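The folding table

Posted July 14, 2020

Writing this on a lunch break so bear with me.

I've worked 18 years in the linen room at Pallum. Hotel towels mostly, spa robes, napkins, the little cloths that go under teapots. We take the carts in from the Wistdale road side, wash, dry, fold, stack, send back out. Folding is the part people think has no skill in it. Fine. Come try it on a Friday.

Since spring there has been a robot folding station in the room behind ours. Two arms, one table. Management calls it a trial. The rest of us call it the table, as in "is the table doing napkins today." Nobody lost a job over it yet, and I want to say that first because every time I bring this up somebody assumes I'm here to yell about layoffs. I'm not. Or not only.

What bugs me is smaller and it's harder to explain at a meeting.

When you fold by hand you talk. Two people to a bench, one each side, and your hands know the job so your mouth is free. That's how I learned whose kid was sick, which supervisor was leaving, that the number 2 dryer was scorching again before anybody wrote it up. Radoslava Lukáč taught me the robe fold that way, across a bench, while telling me about her divorce. I still think of that divorce when I do the sleeves.

Now two of us each shift go mind the table. You lay the cloth out for it, you watch, you take the cloth away, you fix it if it needs fixing and you log it if you had to. You have to keep looking. So no talking, or not the same kind. I did a full week of it and came home more tired than from a double on the towels, and my arms didn't hurt at all. Just my head. 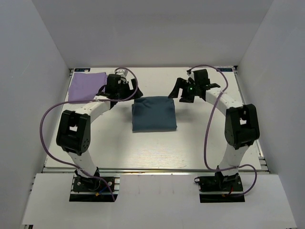 Olanrewaju Ekpo read a draft of this and told me I was being sentimental. His shoulders are shot, he wrote back, and if a pair of arms wants to do the napkins he'll hold the door for them. He also said the bench talk I miss so much was half gossip, and some of it was about him.

Okay. Fair. I did leave the shoulders out and I shouldn't of. My own wrists click. We had people wearing braces on both hands by August last year and the answer from the office was a poster about stretching. If the table had been sold to us as the answer to that, I'd have clapped.

But that's not how it came in. It came in with a target. Up to 400 pieces a shift, the sheet says, and the sheet went up on our wall, the hand folders' wall, next to our own numbers. What is that for? A good folder on napkins beats that before lunch. Give it two years though. We can all see where a sheet like that is headed, and so people have started going faster for no reason, against a machine that isn't even in the same room. Skipping the smooth-out. Stacks leaning. I've sent back more rewraps this month than I did all winter.

And the logging. When a cloth comes out crooked there's a box for what went wrong, and the only people who can fill in that box are people who know what a right fold feels like. That's us. Twenty years of somebody's hands goes in that box, a line at a time, at the regular rate. Jae-hoon Kong asked if there was a bump in pay for table shifts, seeing as we're teaching it. He was told it's "light duty." Light!

I'm not against the thing. I want that on record. I've watched it square up a corner and felt a kind of pride, which is stupid, I didn't build it. Give it the napkins, give it the teapot cloths. Nobody dreams about teapot cloths.

What I'd ask for is simple enough. Pay table minders as trainers. Rotate so no one does more than a couple of shifts in a row on it. Put the hours it saves into the hands that hurt, starting with Olanrewaju, who'd never ask. And take the sheet off our wall.

Oskari Mäkelä says he'll bring it up with the floor manager when he's back from leave. I've got a robe cart waiting and six minutes, so thats it for now.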